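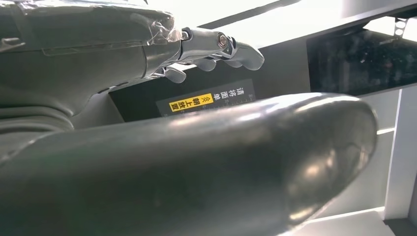
Maarja Laur said the lower plots had gone without water for most of the summer and she did not want another season of carrying cans up from Jõgi Road. She asked that the tank be dealt with first. The meeting agreed and the agenda was reordered.

Taltislow > Community Garden > Meetings > Minutes

Minutes of the general meeting, 19 Aug 2025
2 min read

Present: Idrisa Langat (chair), Maarja Laur, Baiba Paju, Saulius Krūmiņa (minutes)
Apologies: Jacqueline Ferrand

1. Water tank
Idrisa had a written quote from Traswood for a 2000 litre slimline tank in grey, $699 delivered to the gate. The price does not include the base or fittings. Baiba asked whether the shed gutter would fill it. Saulius said it should over winter, but the downpipe on the north side is split and needs replacing first.

Maarja would prefer the tank behind the shed, where it gets afternoon shade. Idrisa pointed out that the ground falls away there. Placement was left until the site has been levelled and measured.

Moved Maarja, seconded Baiba: that the tank be bought at the quoted price. Carried.
Action: Idrisa to place the order. Saulius to replace the downpipe.

2. Plot fees
The annual fee is $49 and has not changed since the fence went in. Saulius proposed leaving it alone until the full cost of the tank is known. Jacqueline had written to say she would support a small rise if there was a lower rate for half plots. Baiba said half plots use the same paths and the same compost, and she would want to see figures. 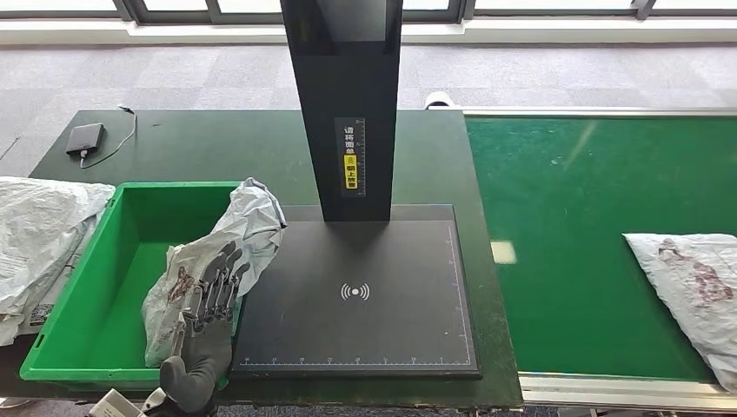 No change for this season. Baiba will draft a half-plot rate and bring it to the November meeting. Fees already paid will stand.

3. Compost bays
The middle bay is full of woody prunings and is not breaking down. Members are asked to cut stems short or take them home. Maarja has the key to the mulcher at Pirkura and can book it for a morning. The sign on the left bay has faded and people are still putting bread in it.
Action: Maarja to book the mulcher. Baiba to repaint the sign.

4. Vacant plots
Plot 5 has been given up and is mostly couch grass. It will be offered to the next person on the waiting list as is, with the first three months free while they clear it.

5. Other business
The gate latch is sticking again. Idrisa will bring some grease.
Saulius has spare broad bean seed in the shed, top shelf, in the labelled jar.

Meeting closed 8.20 pm.

Related items
Waiting list and how to join
Watering roster
What can go in the compost
Minutes of the previous meeting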